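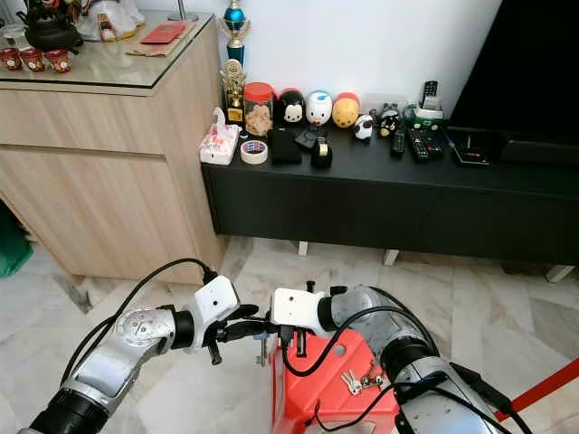 Keys on the red stool, Leven open house, 24/09/2019

Quick notes before I forget. Living room was stop 2 on the Drallgate home tour. Marble tile floor, very shiny, everyone in socks. Light wood cabinet by the wall, glass top on it.
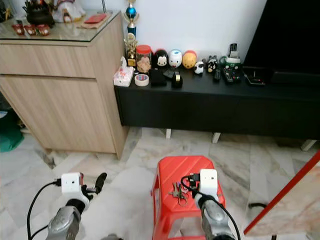 The trophy end of the TV console

Loved that nothing was styled — trophies, snack jar, tissues, tape, all just living next to the TV. My kind of house. Didnt catch what the trophies were for, the group moved on to fast.
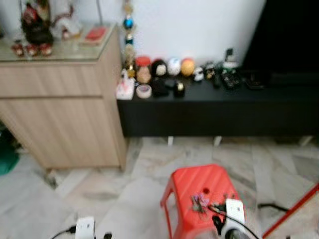
Getting there

Bus 10 from Onditz, then a long uphill walk. Wear real shoes. Parking is hopeless, the lot by

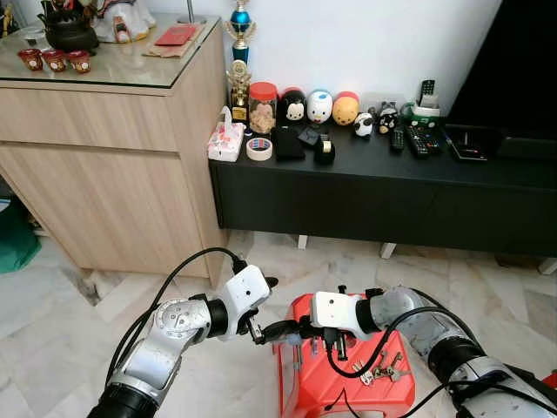
the Kekana bakery was full before lunch. Tickets at the gate, cash only — bring small bills.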